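Nostard Worktop Panels: Stone-Effect Grey

Product code NS-198
Supplied by Brurix Surfaces
Page last revised Tuesday, March 2, 2010

Overview

The Nostard stone-effect panel is a pressed board worktop with a mottled grey decor on the upper face and a plain balancing sheet on the underside. It is intended for workshop benches, utility rooms, school practical rooms and light laboratory use. It is not suitable for outdoor use or for permanently wet areas such as wash-down bays.

The decor is printed, so the pattern repeats along the length of the board. Where two panels are to be joined end to end, order them together and state this on the order form. Panels from separate batches may differ slightly in shade.

Construction

Core: moisture-resistant chipboard
Upper face: high-pressure sheet, matt, light texture
Underside: balancing sheet, undecorated
Long edges: one square, one post-formed
Short edges: raw, for edging on site
Edging strip: supplied loose, 4 lengths per panel

Surface performance

The upper face withstands household cleaners, tea, coffee, light oils and white spirit if wiped up within 15 minutes. Acetone and strong drain cleaners will dull the finish. Dry heat up to 198 degrees C may be tolerated for short contact only. Use a stand under soldering irons and hot plates.
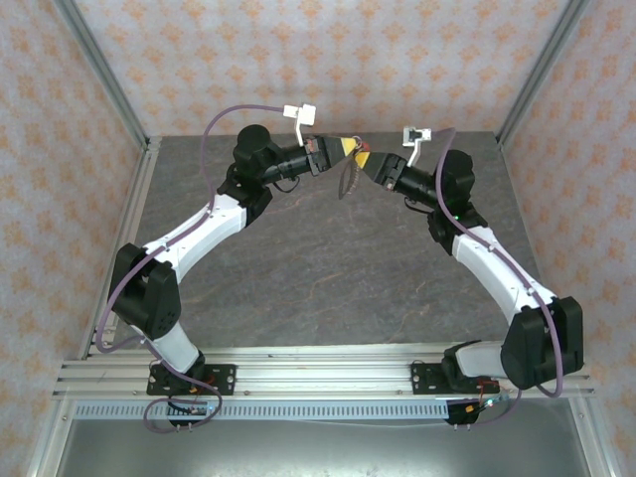
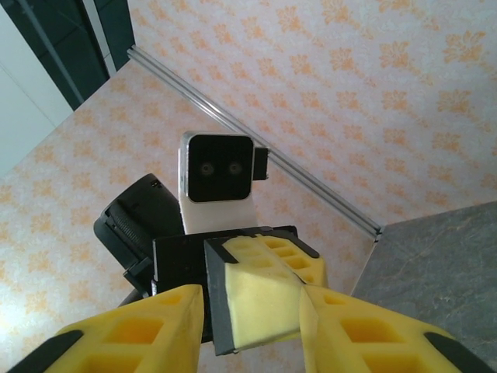
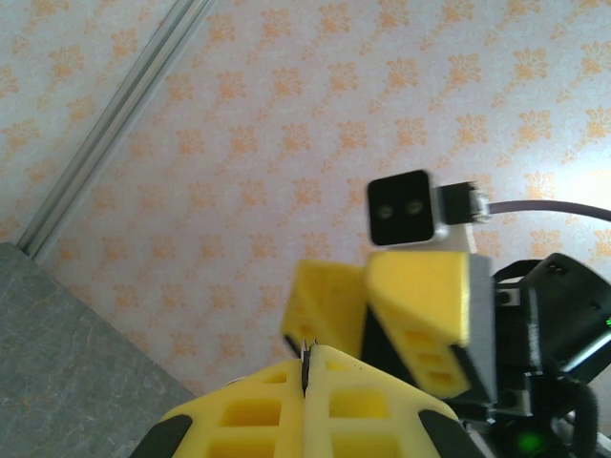 First view: grey mottled stone-texture surface, with aluminium extrusion rail along the near edge.

Cutting and fixing

Cut with a fine-toothed blade, decor face up for a hand saw or table saw, decor face down for a jigsaw or portable circular saw. Seal every cut edge with two coats of varnish or with the Pagano edge sealer listed under Accessories. Leave the first coat to dry fully.

Support the panel along both long edges and at each end. Fix from below with screws that stop at least 8 mm short of the upper face. Slot the fixing holes in steel brackets to allow for movement. Through-bolts may be used where equipment is to be mounted on the top; drill oversize, seal the bore and use a wide washer on the underside.

Store panels flat, in the room where they will be fitted, for two days before cutting.

Accessories

Pagano edge sealer, clear, tin
Clullia joint strip, aluminium, for end-to-end joints
Clullia corner strip, aluminium, for right-angle joints
Spare edging, grey, pre-glued
Touch-up wax, grey

Cleaning

Warm water and washing-up liquid, then a dry cloth. Do not use scouring powder or wire wool. Wax and silicone polishes leave a film which shows as smears under strip lighting.

Ordering and delivery

Panels are sold singly. Cut-to-size is available on straight cuts only. Cut panels cannot be returned. Deliveries are to kerbside and two people are needed to unload. Orders for the new post-formed profile will be taken from April.

Technical questions: Adalberto Brito, Brurix Surfaces trade desk. Please quote the product code.

Related items
Nostard panel, plain white
Nostard upstand, stone-effect grey
Bench leg sets
Offcuts and seconds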